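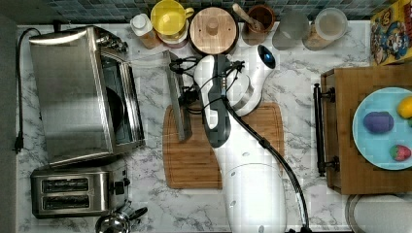 Figure 1. Countertop with toaster oven and two-slot toaster.

## 3.2 Expectation and disappointment in bar reviews

The second part of the study looks at how visitors to Kirnska and Flidmont write about places to drink. We collected 600 reviews posted on Rollico before April and kept those in which the writer named both the city and the bar. Chinyere Ojo and Hooman Tabrizi read the full set separately and marked each passage in which a writer said what he or she had expected before arriving.

Such passages were found in 78 reviews. Most of them concerned the age of the building or the choice of local beer, and far fewer concerned price. Visitors to Flidmont often compared its bars with those of Kirnska -- usually after a stay in both cities on the same trip -- while the reverse was rare. The name of a bar also mattered. Grube, a cellar bar near the Flidmont rail station, was described in 3 reviews as newer and brighter than its name had led the writer to expect, and 2 of these gave it the lowest rating.

The two readers disagreed mainly over irony. A phrase such as "charming, I suppose" was marked as disappointment by one reader and as mild praise by the other. These cases were discussed and left out of the count when no agreement was reached. Reviews written in more than one language were treated in the same way as the rest.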